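Notebook — September 3, 2018

Back at the neighborhood boundary map today, after most of July went to scanning the old block sheets. I'm writing this one out at length so that Jarlath can pick it up next week without having to chase me down the hall (sorry in advance, Jarlath, I do go on).

The job is still Alwood, and mostly the west side of it. The old guidebook runs the neighborhood from the rail cut to Krūmiņa Street, and the tax rolls run it one block farther, to Sirix Avenue. I had always assumed the rolls were right and the guidebook was being lazy. I'm less sure of that now. I went through all 1,285 parcel cards for the west side and pulled out every one where the owner had written in a neighborhood name by hand. There are 146 of those, and the people between Krūmiņa and Sirix nearly all wrote "Eltalier," after the little square with the iron fence. A lovely thing to find, and a nuisance, as I had already inked that strip as Alwood on the big sheet.

Meinrad thinks Eltalier should get its own color. I'd like to keep it as a hatched overlap for now, half one and half the other, the way people there seem to talk about it. The bakery on the corner has Alwood on its awning and Eltalier on its paper bags! We went back and forth over coffee and left it at hatching until the church registers come in.
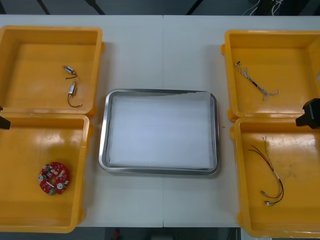
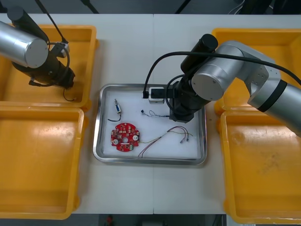 Which side of Krūmiņa Street belongs to Alwood?

The east side, all the way up to the rail cut; the west side is the part we're hatching.

Other odds and ends. The north edge is fine — three sources agree on the canal path, and I've stopped fussing over it. The south edge jogs around the old school lot, and I still don't know why. My guess is that the lot was split before the street went through, but the plat I want is in the oversize drawer and the drawer is stuck again. I've put in a request.

The full street index now stands at 1,983 entries, counting alternate spellings. Please don't merge the spellings yet. Krūmiņa shows up with and without its marks, and I want to keep both so that people searching from an ordinary keyboard can find it.

To do: redraw the Sirix corner at the larger scale, check the square's fence line against the park survey, and ask about the drawer.

Last updated by M.S. after the second read-through

Comments

Jarlath Brennan: Got it, thanks. I'll start with the Sirix corner. Are the 146 cards still in their own box, or back in order?

Meinrad Schwaiger: Own box, bottom shelf. I still vote for a separate color.

Jarlath Brennan: Hatching looks fine to me, and it prints better in black and white.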